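Garnet Melnyk was 41 when she found out she was pregnant with twins. She was also the only midwife within an hour's drive of Baltis, the valley town where she has worked for most of her career.

"I had been telling women for years to rest in the third trimester," she says. "Then it was my turn and I drove to a delivery at 34 weeks. I would not recommend it."

Her sons are two years old now. She spoke to us by phone from her office at the Simard Birth Center, between a morning of prenatal visits and an afternoon class for new fathers.

Melnyk went to the center straight from nursing school, left for a hospital job in the city, and came back when the previous midwife retired. In December she attended her 1,000th birth, a girl born just before midnight after a long labor. The parents did not know about the number until she told them at the six-week visit.

"The mother laughed and asked if there was a prize," Melnyk says. "There was a fruit basket. My sister-in-law had sent it to me and I gave it to her."

Her own pregnancy was watched closely from the start. She was seen every two weeks by Fahad Dhanial, an obstetrician at the regional hospital, and later every week. Dhanial remembers her as a patient who brought her own notes.

"She had her blood pressure written down three times a day in a spiral notebook," he says. "I have had residents who were less thorough. But she was also doing things she would never let a patient do, and we had to talk about that."

The talk happened in week 34, the day after the delivery she mentions. Her blood pressure had gone up and Dhanial wanted her off her feet. She agreed to stop work and handed her patients to a nurse-midwife who drove up from the city. The boys were born by C-section three weeks later. The first weighed five pounds two ounces and the second an even five pounds. Neither needed intensive care.

"I had a plan for a vaginal birth and I didn't get it," she says. "The second baby was sideways. I've explained that to a lot of people, and it's different when you're the one on the table."

She says the experience changed how she runs her visits. She now asks every patient who will be in the house during the first two weeks, and she writes the names down. Women expecting twins get an extra home visit on day four.

"Day four is when I cried over a jar of pickles," she says. "My husband couldn't open it either."

The center had 102 births last year, up from the year before. Some of the families come from as far as Grarora, on the other side of the pass, and when snow is expected they are asked to stay in town from week 38 on. Dhanial takes the cases that need a hospital. The two speak most mornings, and he has asked her to talk to his residents in the fall about feeding twins.

Melnyk went back to work part time when the boys were five months old. Her mother-in-law watches them three days a week. She still takes night calls, though fewer than before.

"People ask if I'm tired," she says. "Yes. I was tired before, too."

She has no plans for more children. She would like a second midwife at the center, and the job has been posted since the start of the year. 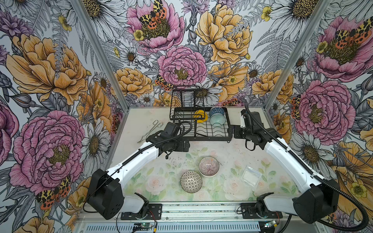

FAMILY & PARENTING

The Simard Birth Center holds its class for expectant parents of twins once a month. The class is free and partners are welcome. Parents who have already had their babies can bring them along. To sign up, call the front desk or ask at your next visit.

April 2022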